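Student Work > Environmental Studies > Reports

Where the Cups Go: Disposable Cup Use at the Bañuelos Building

Jui-lin Lau and Milan Prins
January 31, 2024 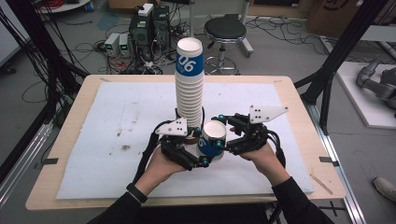
We wanted to find out how many paper cups are thrown away in one campus building and whether a small discount would change that. The Bañuelos building has two places to buy coffee, the Stedow counter on the ground floor and the Detgate kiosk by the library stairs. Both sell hot drinks in paper cups. Only Stedow takes reusable mugs.

Method

We counted the cups in the bins at closing time for 20 school days. Cups with food stuck to them were counted but not weighed. For the second half of the study, Stedow agreed to take a small amount off the price for anyone who brought a mug. Detgate changed nothing, so we used it as our comparison.

We also handed out a short survey in the lobby. It asked how often people bought hot drinks, whether they owned a mug with a lid, and where they thought paper cups ended up.

Results

Over the whole study we counted 2570 cups. Of these, 1133 came from Stedow and the rest from Detgate. The daily count at Stedow went down after the discount started, but it was already going down a little the week before. Detgate stayed close to level except for seven days during exams, when both places were busier.

Most people who answered the survey owned a mug. The usual reason for leaving it at home was having no place to wash it. Many also believed the cups were recycled with office paper. Our building does not do this. The cups have a thin plastic lining and go out with the regular trash.

Problems

Some people carry their drinks to other buildings, and we could not count those cups. We also missed one early bin pickup in the Punent wing and had to use the next day in its place. The survey was only given in the morning.

Next steps

We asked the building office about a rinse sink near the stairs. A repeat count is planned for August, when the summer courses are in session, using the same bins and the same count sheet.

3 shares
2 comments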